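Mirus Handling Project
Progress report to the Gaserwood Fund
Reporting period ending 25/03/2024
Prepared by Irja Lahtinen, Project Manager, Odska

1. Demonstration day

The main event of the period was the demonstration day required under the second stage of the grant. It took place in the Zakaria building and was attended by 107 visitors, among them staff from local employers, college tutors and two members of the Fund's own panel. Invitations had been sent to 203 people.

Elikem Agbeko opened the day with a short account of the work to date. Visitors were then taken in groups to the robot station, where Lamisi Ametepe ran the picking demonstration and answered questions. Each group was given 70 minutes in total, including time at the safety display.

The demonstration used a two-fingered gripper working over a dark, matt surface. Visitors were able to follow the view from the small camera at the gripper on a separate screen, and many of the questions concerned what the system can and cannot make out from that position.

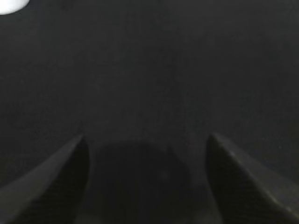

Questions also covered running costs, noise and the training an operator would need. Yaw Agbenyega has written up the answers and these will be sent to all who attended. Several employers asked whether the arm could be brought to their own premises. We have made no promises on this point, as the present safety approval covers the Zakaria building only.

2. Matters arising

The groups ran late in the afternoon and the last one had a shortened session. Two visitors found the screen hard to see from the back - a second screen will be hired for the next event.

3. Spending

Costs for the day came in £1000 below the agreed budget, mainly on catering and room hire. We ask the Fund's permission to carry this sum forward to the second open day, planned for September.

4. Next steps

Nkrumah Quartey will take over bookings from the start of next month. A draft programme for September will be sent to the Fund for comment before invitations go out.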